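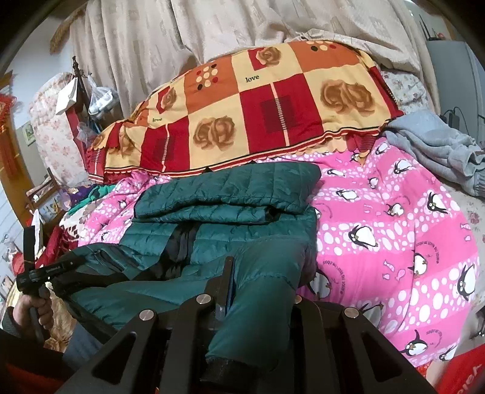

A quilted jacket on the penguin bedding.

About Pellham

Pellham mends and re-proofs coats. We started in a former chip shop in Lovel, where the extractor fan was already in and the rent reflected the smell. The smell went after a year. The rent noticed.

Idun Rustad set up the business after paying more to have a zip replaced than she had paid for the coat. She had trained as a sailmaker, so she owned the right machine and had strong opinions about thread. Both are still with us. The machine has had two new motors.

We now take in over 3000 garments a year, most of them padded jackets, and most of those between the first frost and the second. If you send yours in May you will have it back in a week and our lasting affection. In November you will have it back when you have it back, though we do answer the phone.

What we do: zips, cuffs, torn linings, lost poppers, down top-ups and washing. What we don't do: leather, wedding dresses, or anything a dog is still fond of.

Our second workshop, in Grimine, opened when the first ran out of floor. It handles the washing and drying, and has the better kettle. Zips come from Psarras, a family firm that has supplied us from the start and has never once sent the colour we ordered first time – the second attempt is always perfect.

Every repair is guaranteed for 1095 days. That is three years, but Idun likes to see it written out.

Please empty your pockets before posting. We return whatever we find, including the tissues.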